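"A person does it in one movement, the machine needs seventeen decisions"

Ruben Desmet has spent most of his working life between packing tables. Today he advises small firms which want to know if a machine can take over a part of the manual work.

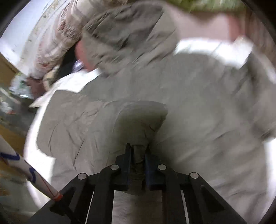
He receives me at Lillbridge, where he has a desk close to the shop floor, and he begins with a warning. "Please do not ask me in which year the robots will come. I get this question every week and I have never given a good answer."

So I ask him instead what a machine can do now. He thinks for some time. "Take a hard object of a known shape, put it in a known place, and the machine will pick it up the whole night without complaint. We had a trial at Assefa with small boxes. It made 1,144 picks between the evening and six in the morning, and it dropped six of them. I was very satisfied. Then the client asked us to try the same thing with soft bags, and I was less satisfied."

What went wrong with the bags? "A bag has no shape of its own. It has the shape of the last thing which happened to it. You press it here and it comes out there. In the first test with bags we did 200 attempts, and I stopped counting the failures before lunch."

Cloth is the worst, in his opinion. He takes a tea towel from the drawer of his desk, lets it fall and picks it up again by one corner. "You see, I did not look for the corner. My fingers found it. For a machine the corner may be under a fold, and then it must first understand that there is a fold." Folding a towel which lies flat is possible today, he says, but slow. A fitted sheet he would not promise to anybody.

At home it becomes more difficult. Desmet followed a household project by the name of Fimora for several months, until July. The aim was modest: clear a table, put the rubbish in one place and the crockery in another. "In the test kitchen it was good. Then we went to a real flat, where people live. There was a letter under a plate. Is it rubbish? My wife would know, I would perhaps know. The machine put it with the rubbish."

He does not find this funny. For him the small judgements are the real work, and on the shop floor they are also there, only we do not write them in the job description. At Vedetti he once made a list of everything that one packer did in a single shift apart from packing. The list had 307 lines. "Turning a label which was upside down. Moving a carton with the foot. Making room for a colleague who leans over. None of this was in the offer of the supplier."

Would he still advise a firm to buy? "Yes, sometimes. If the work is heavy and always the same, buy it, and your people will thank you for their backs. But go first and stand beside the table for a full day. Most directors I meet have not done it."

And in his own house? He has a vacuum cleaner that drives by itself, and he is content with it - except that he must lift the chairs before it starts. The laundry he folds by hand, in the evening, with the radio on.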